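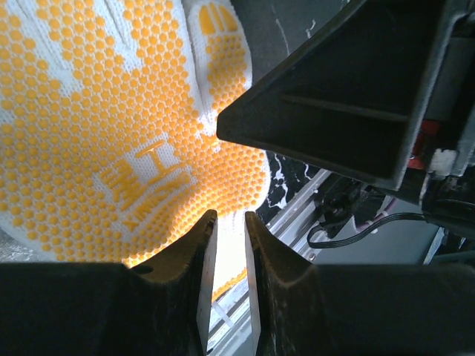

The arm at Covo had sorted work gloves for 65 nights without a complaint, and I had grown fond of it, the way you get fond of an old dog that snores. I'd bring my coffee down, pull up the stool, and tell it about the snow out in Skurville while it worked.

Then one night it took hold of a glove and wouldn't let go. The release signal went out (I watched it go, on my little screen), and the grip only tightened, and the motor began to hum a note I had never heard from it. I must have sent that signal 7 times, saying please out loud, before I remembered the red button and my own good sense.

The hum stopped. I sat a while with my cold coffee, looking at the fingers of that glove and then, I'm afraid, at my own. After that I called the night desk at Whitlock and told them, as kindly as I could, that we'd be needing someone before morning.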